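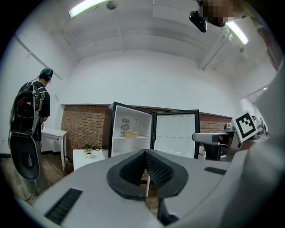 Mini Fridges in Your Room: Frequently Asked Questions
Vonevley House, resident information

Can I bring my own fridge?
Yes. One per room, up to 30 inches tall. Measure it before you move in, feet included. Larger units have to go back home or into storage at your own cost.

Can I rent one instead?
Yes. Rentals come from Fehr and cover the full school year. Order through the resident portal by the end of July if you want it in the room when you arrive. Orders placed later are filled as stock allows.

Do I need to register it?
Yes, even if it's a rental. Fill out the appliance form at the front desk and put the sticker on the side of the fridge — not on the door, where it tends to peel.

Where should it go?
On the floor, against an outside wall if you can manage it. Leave 2 inches behind it and on each side. Closets are not allowed, and neither is the top of a dresser.

Can I use an extension cord or power strip?
No. Plug it straight into the wall. Rooms in the Ulell wing have a marked outlet next to the desk for this.

I just moved it. When can I plug it in?
If it traveled upright, wait 2 hours. If it was on its side, leave it standing overnight.

My fridge smells. What do I do?
Unplug it, take everything out, and wipe the inside with warm water and baking soda. Do the door lining and the seal too. Leave the door open until it's all dry.

What happens over winter break?
The building stays heated but fridges must be emptied and unplugged. Put a towel under the door if yours has a freezer section. Staff check rooms after closing and will throw out food left inside.

It stopped cooling. Who do I call?
For a rental, file a repair request in the portal and give your room number. Replacements usually take up to 7 days. For your own fridge, try another outlet first. If the outlet is dead, tell Liette MacPherson at the front desk, room 475.

Can I leave it behind in May?
No. Anything left in the room is charged as a removal. Rentals should be clean, empty and unplugged by noon on pickup day.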